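Nistberg Home Arm: Set-up Guide
Section 4. Teaching it to tidy a shelf

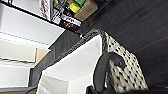
Can it put the shopping away yet?

Some of it, slowly, and only once you've set up the shelf and the containers the way I describe in this section. Boxed goods on an open shelf are its best chore. Anything floppy is still your job, and so is deciding what goes where.

I'm Niamh Keane and I wrote this part of the guide after living with the arm in my own kitchen in Pelletier for most of a winter. Trevor Turcotte wrote Sections 1 to 3, so if your mount is wobbling, blame him (kidding, see Section 2). Please finish calibration before you start here!

Before you begin

You'll need one basket or bin, one shelf you don't mind giving over to the arm for a while, and a few packages of different shapes. I like a mix: a cardboard box, a bag of something, a bottle. Leave glass out of it for the first week. I didn't, and I had passata on the ceiling.

4.1 Setting up the containers

1. Put the basket where the gripper can reach the rim from the front. Patterned, plain, whatever colour you've got, it doesn't matter much to the gripper, but a basket with a soft rim will fold when it's pinched.

2. If you're using a box beside the basket, leave a gap wide enough for your own hand between them. The fingers are chunkier than they look in the brochure.

3. Tuck loose cables out of the reach zone. A phone charger counts. So does the kettle cord.

4. Open the app, choose Containers, then Add. Tap the corners of the basket on the wrist camera view. The view tilts as the wrist turns, so go by the basket's own corners and ignore which way is up.

Note: Dark cupboard doors and dark worktops can swallow the outline of the gripper on your phone screen. Turn on the finger overlay under Display and you'll be much happier.

4.2 Teaching the shelf

1. Pick your shelf in the app and give it a name. Mine is called Water, because that's where the bottles used to live, and I've never changed it.

2. Guide the arm by hand to the front edge of the shelf, left end first, and press Save Point. Do the same at the right end.

3. Place one cardboard box on the shelf and run Find Item. Wait for the chime.

4. Run Lift and Return three times in a row. If it passes all three, add a second item.

5. Keep going until the shelf looks like your shelf normally looks, clutter and all. Zachary Lemieux, who runs our test kitchen, ran 2,063 lifts last January and most of his failures came once packages were touching each other. Space them out at first, then close the gaps bit by bit.

Caution: Wire shelves need the slow approach setting. A finger can catch under the grid, and the arm will keep pulling for a moment before it stops. Keep your hands clear while it backs out.

Caution: Stop the arm before you reach into the basket. Pause isn't enough. Use the stop button on the base and wait for the light to go steady.

4.3 When it gets stuck

Error 146 means the fingers closed on nothing. Clean the wrist camera with a dry cloth and teach the item again.

Error 181 means something's in the way, nearly always the rim of the basket. Slide the basket back a little and redo step 4 of 4.1.

If you see both in turn, delete the container and start over. It takes a few minutes and saves you a grumpy evening, trust me.

For soft bags and anything you can crush, carry on to Section 5.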